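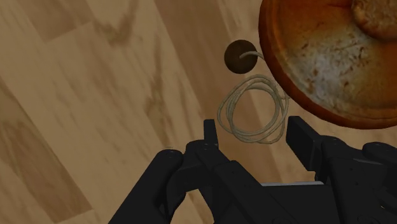 Simulated view: the gripper, a coil of string and an orange dish.

Come try out our robots! Odera is looking for 13 people to join the June open day at Mustwood. You'll steer a gripper on screen, go for the string first, then move on to the real arm in room 2 – no experience needed, just curiosity and a free afternoon. We'd love to hear what feels easy and what drives you nuts. Lunch is on us, and kids over ten can come with a parent. Sign up at the Mustwood front desk by 2026-02-14.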